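Section 2: Planning Your Purchase

Before you fill in a single order form, read this section with a pencil in your hand. I put together our first hand-held gripper setup at Mistimell on a budget I'd scribbled during lunch, and I forgot half the line items. You can do better!

2.1 Work out how many grippers you need

1. Write down the jobs you want to record. Folding, sorting, cable work, whatever they are.

2. Mark the jobs where two people work at the same table. Each of them needs a gripper, and so does anybody who uses one in each hand.

3. Add a spare. I skipped this step and spent most of September waiting on a replacement finger (with a very bored crew).

Note: Order fingertips as their own line. Pasichnyk sells them separately from the body, and they're easy to miss on the price sheet.

2.2 Budget for the table and the power

4. Pick the table before the grippers arrive. I like a big white one with space on more than one side, so two people can reach the same cable without bumping elbows. Power adapters and coiled cable take up more of the surface than you'd think, so go one size bigger than whatever you had in mind.

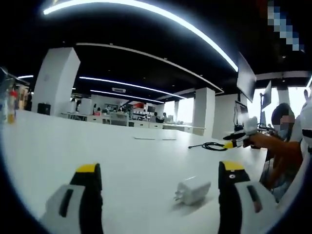

Ayane Onishi would add that you should price the cables first and the grippers second, as she's seen more sessions held up by a missing cable than by anything else. She also wants it on record that the short ones in the Rindura starter kit are no use on a wide table. I've argued with her about the order of things, but I do buy the long cables now.

5. Put one cable on the list for each gripper, then put the same number on again for the drawer.

6. Measure from the farthest working spot to the outlet. Go along the table edge and down to the floor, and leave slack for the hand to move freely.

CAUTION: Do not buy a no-name adapter to save a few dollars. Match the voltage and plug printed in your gripper's own data sheet.

7. Decide now where the cables will live during a session. If the answer is "on the table," plan a clear patch for them and keep it the same every time. Clips and straps are cheap, so throw some in the cart.
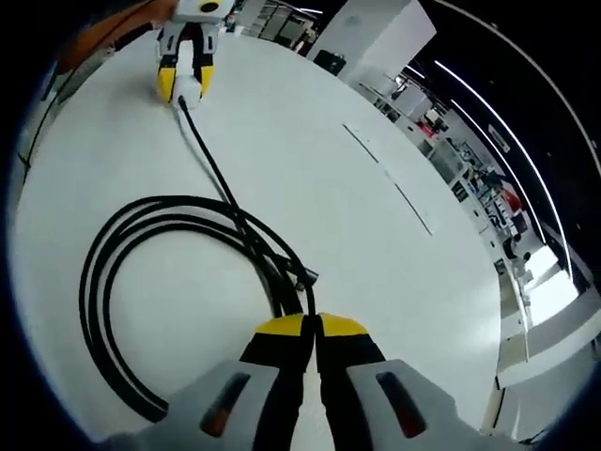
2.3 Put the numbers together

8. Use one sheet with a line for each item. Mine has columns for part number, supplier, price, shipping and lead time. The shipping column is the one that hurts: on our last order from Kurkovbridge it came to $65 for a box I could carry under one arm.

9. Total it twice, once with the spares and once without. Our two-gripper station came out at $2382 with everything on it. When I stripped out the spares, the second table and the good cables, I got it down to $1001, and I wouldn't want to run a session on that list.

10. Send the sheet to whoever signs for it and ask for an answer on the full version. Takeshi Sasaki signs ours, and he likes to see lead times in weeks.

Note: Prices in this section were checked on March 14, 2023. Get a fresh quote before you order.

2.4 Before you click buy

11. Check that the grippers and the recording software are on versions that work together. The supplier can tell you by email, and it's worth having the reply in writing.

12. Ask about returns on opened boxes. Pasichnyk takes them, Rindura charges a restocking fee.

13. Save the order confirmation with your sheet. You'll want the serial numbers handy for Section 3.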